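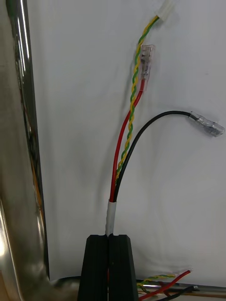

Songül Bozkurt asks whether the Skuvivard kit can be taught the cable routine before the board routine. It can. The two are stored separately, and section 6 may be completed in either order.

6. Teaching the cable and board routines

6.1 Cable pick

1. Set the jaw force to 30 percent in the Drendalari console.
2. Jog the jaws to the sheath, below the point where the wires fan out.
3. Close the jaws and save the position as GRIP A.
4. Raise the arm at the slow rate. Stop if a wire snags.
5. Save the lift height and exit to the main menu.

Note: Grip the sheath only. Closing on a single conductor or a terminal sleeve can damage the crimp.

CAUTION: Disconnect all cable assemblies and boards from power before teaching. Keep hands out of the work area while the arm is enabled.

6.2 Board pick

1. Select BOARD from the routine list. The force limit resets to its default value.
2. Choose a grip point on the board with no tall parts inside the jaw path.
3. Close the jaws in single steps until the console shows HOLD.
4. Wait 2 seconds, then lift.
5. Tilt the wrist to the inspection angle and save the position as VIEW 1.

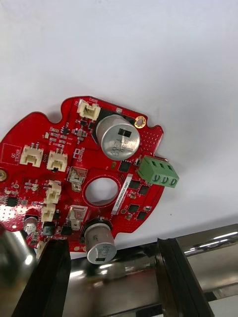

6. Run the routine at the slow rate before changing to normal speed.
7. If the console shows SLIP, return to step 2 and choose another grip point.

CAUTION: Do not grip a board by its capacitors or connectors. Discharge capacitors as directed by the board manufacturer before handling.

Note: The board routine requires the Purkden jaw set, part 390. Other jaw sets must be measured and entered under Tools before the first run.

6.3 Saving

Press and hold SAVE until the indicator turns solid. Routines that have not been saved are lost when the controller is switched off.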